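Subject: Re: [shopfloor-talk] What happens to the bench people when the line goes automatic?
Date: 2020-07-05

Hello everybody,

I have been meaning to answer this one all week, and it being Sunday I finally have coffee and a quiet kitchen, so please forgive the length. The original question was:

> We are a small returns shop and the owner has signed with
> Plornent for an automatic sorting line, going live in August.
> There are 12 of us on the benches. He says no one will be let
> go, but he also can't say what we'll be doing. Has anyone on
> the list been through this? What did your day look like after?

Yes, we have, and I'm glad you asked before August and not after! We put in the Prodia line 2 years ago. Before that, every carton that came through the door was opened, checked, stamped and sorted by a person. Now the line reads the code, weighs the carton, compares it with the order and sends it left or right. When it can't make up its mind, the carton drops into a lane we call Liris (the name of the old software, it just stuck) and comes over to us at the benches.

So the easy ones went away. I didn't understand beforehand how much I leaned on the easy ones. You could chat through those, you could rest your head a little. These days nearly everything I touch has something the matter with it, and the paper matters as much as the goods.

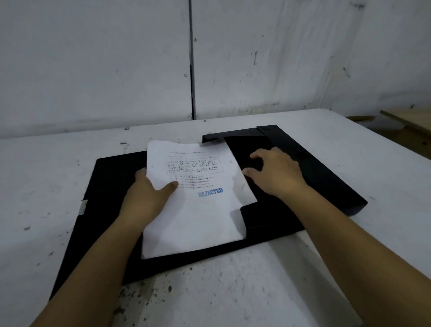 A sheet stamped REJECTED, being held flat at the bench.

The stamp tells you the answer but it doesn't tell you whether the answer was right, and that's the part we get paid for now. You read the sheet, you look at the goods, and you either let it stand or send it back with a note. On my shift I had 43 of these one day last month, and I went home more tired than I ever did in the old days. My back is better, though, I will say that for it. Far less lifting.

Boxes still have to be opened by hand too, whatever the salesman tells your owner. Prodia did offer us an opener, and we looked at it, but our lids come in so many shapes that we said no thank you. One hand to steady, one hand on the lid, same as the day I started.
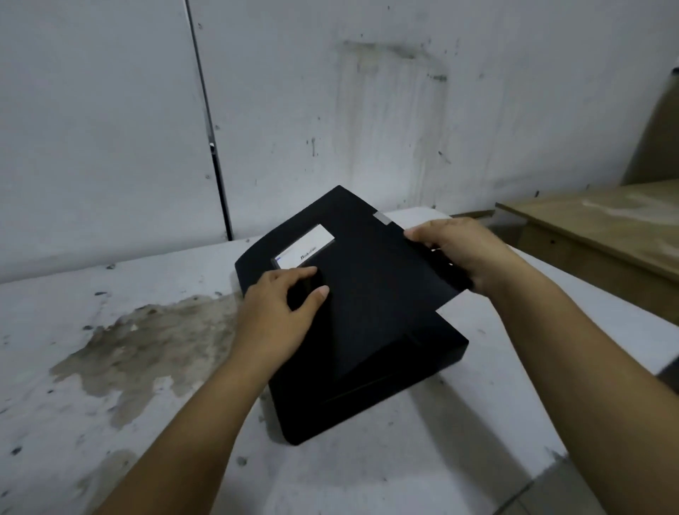
WHAT I WOULD ASK YOUR OWNER NOW

First, who sets the daily target for the problem lane? Ours was carried over from the old work, and it took months of grumbling before it came down to 25 per person. Ask for that in writing before the line starts.

Second, ask for rotation. We trade off between the benches and minding the line, and it saves your eyes. Pap, our sister site, left people on one job all day and had a hard time keeping them.

And do ask whether the bench can overrule the machine. We couldn't at first, and it made good people feel foolish.

Write again when you've gone live, I would love to hear how it goes for all 12 of you.

Warm wishes from the benches

Recent topics on this list
Floor mats, which ones last?
Re: Plornent training days, worth going?
Shift swaps over the summer
Re: Re: Label printer keeps skipping
Standing or sitting for inspection work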